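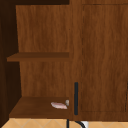
Figure 2. Simulated wooden cabinet, open shelving on the left and a closed paneled door on the right.

4.2 Who actually opens the mailers

I went into this part of the study expecting the mailers to be a waste of paper. Everyone I talked to in Clondau told me they toss campaign mail straight into the recycling, and I believed them, mostly because I do the same thing. So the survey answers took me by surprise. Of the 2312 registered voters we reached in Clondau and Pluvdale, 1325 said they had read at least one piece of campaign mail all the way through before the September primary. That's more than half, and it's a lot more than I would have guessed over lunch.

Now, people are not great at remembering what they read. I know that, and I'd ask you to keep it in mind for the rest of this section. We tried to get at the problem by asking a follow-up question – what was the mailer about? – and we only counted an answer as solid if it named a local issue or a candidate who was on that voter's ballot. Pluvdale did better on this than Clondau did. My hunch is that the water rate fight had a lot to do with it, as the rate question was on the ballot there and the mail talked about little else.

The Wendt precincts gave us more trouble. We had planned to fold them in with Pluvdale, but their mail went out 13 days later than everybody else's, and by then early voting had already started. Some of the people we reached had voted before the first mailer hit their box! I ended up leaving Wendt out of the main comparison, and it comes back in section 5, where timing is the whole point.

One more thing about the wording. In the first round we asked whether a mailer had "changed your mind," and hardly anyone will say yes to that. It sounds like admitting you got fooled. In the second round we asked whether a mailer had told them something they didn't know, and people opened right up, with long answers about school bonds and bus routes and who had missed which council vote. The two rounds can't be pooled, so I report them separately, and the Drerville interviews use the second wording only.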